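How to Host a Soup Night Without Losing Your Mind or Your Ladles

Filed under: Feeding People

Every February I tell everyone I know that I am going to have them over more often, and every March I remember what having people over involves. Soup night is the compromise. It asks very little of the cook, and it asks even less of the guests, who only have to turn up and operate a spoon.

I have now run 13 of these. The first was a chowder evening that my friend Krisztina Deák still calls "the incident." The rest have gone well enough that people ask when the next one is, usually while they are putting on their coats and nowhere near the dishes.

Pick one soup

One. You will be tempted to make two, so that people have a choice. People with a choice will want half a bowl of each, and then you own a restaurant. Make a soup that has no meat in it and let the meat eaters suffer quietly. Lentil, white bean, tomato and barley, or squash all hold up well on a low burner for an hour or two. Avoid anything with noodles. Noodles keep drinking after everyone else has stopped.

Make it the day before

Cook it in the afternoon, cool it in shallow containers, and get it into the fridge the same evening. Don't park the whole hot pot in there next to the milk. Reheat it slowly the next day, starting an hour before anyone arrives, and stir the bottom more than you think you need to. Salt it again once it's hot. Leave cream, lemon juice and chopped herbs until the last ten minutes.

If it has thickened overnight into something you could patch a driveway with, thin it with broth, half a cup at a time.

Work out the amounts

For a main course I allow a pint per person, then add two extra pints for the man who says he isn't very hungry. My big pot, a dented Merrick I bought secondhand, makes enough for eight adults. Past eight guests I borrow a second pot from Pei-shan Chou, who wants it back clean and has said so more than once.

Bread: one large loaf for every four people. Buy it. You have done enough.

Give everyone one job

Guests ask what they can bring, and "nothing" is the wrong answer, as it gets you five bottles of the same red wine. Assign things by name: one person brings cheese, one brings salad, one brings something sweet. Write it all in a single message so they can see who has what. The person who is always late gets dessert.

Set the table early

Do this in the morning, while you still like your guests. Wide, shallow bowls look generous and cool the soup fast, so warm them in a low oven for a few minutes if the maker says they can take it. Deep bowls keep the heat but make a pint look stingy. Put something under each one, cloth or woven, unless you enjoy the sound of crockery on a bare table. Spoons go on the right, napkins wherever they land.

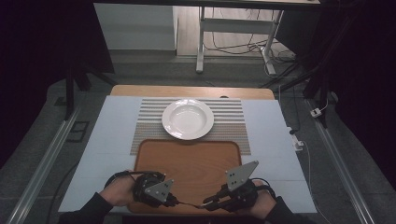
How long can the pot stay on the stove once people start eating?

As long as it stays properly hot, 140 degrees or above, it can sit there all evening. Once you turn the burner off, you have two hours to get the leftovers into the fridge.

Serve from the stove

Carrying a full pot to the table is how the incident happened. Have people line up in the kitchen with their bowls, ladle it out yourself, and put the toppings on the counter where they can fight over the croutons. Fill each bowl no more than two-thirds — they have to walk with it.

Send it home

Save jars and lidded tubs all month. At the end of the night, fill them and hand them out at the door, before anyone can offer to help wash up and then not do it. The ladle goes straight into the sink. I have lost three, and I have my suspicions.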